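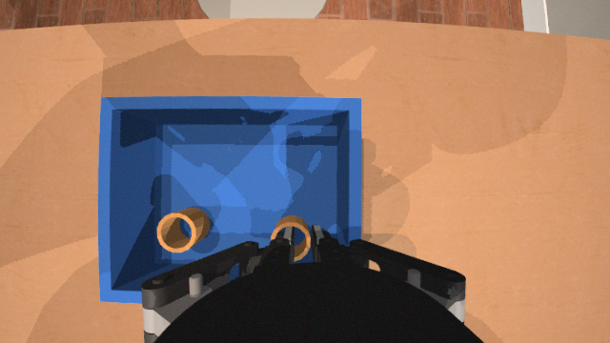 Figure 1. Simulated bin-picking cell: gripper at one of two rings in the blue bin.

Trinach Handling Project
Progress report to the Protell Fund, period ending Nov 30, 2019

1. Work completed
The simulation stage agreed in September is now in use. The model covers the table, the bin, the ring parts and a two-finger gripper. A set of 200 trial picks has been run with the rings placed in different positions. Picks near the bin wall remain the least reliable, and further runs are planned before any gripper is ordered.

2. Equipment planning
Two suppliers have been asked for written prices. Joka has quoted 2,987 euros for a gripper with spare fingers and a mounting plate. Pešek has offered a similar unit at a lower price, but delivery would fall outside the present budget year. The project team prefers the Joka offer, subject to the Fund's approval.

The bins will be bought locally. The order is for 20, in one size, to match the dimensions used in the model.

3. Spending
No equipment money has been spent in this period. The sum of 2,000 euros set aside for computing has been used in full on a workstation and software support. The training budget is unchanged.

4. Matters for decision
The Fund is asked to approve the gripper purchase and to confirm that the unspent travel allowance may be moved to the equipment line. The Joka price does not include carriage or fitting, and a revised figure will be sent to the Fund once it has been received.

5. Next period
Trials with rings lying closer together, preparation of the cell floor plan, and a draft safety assessment for the Trinach site.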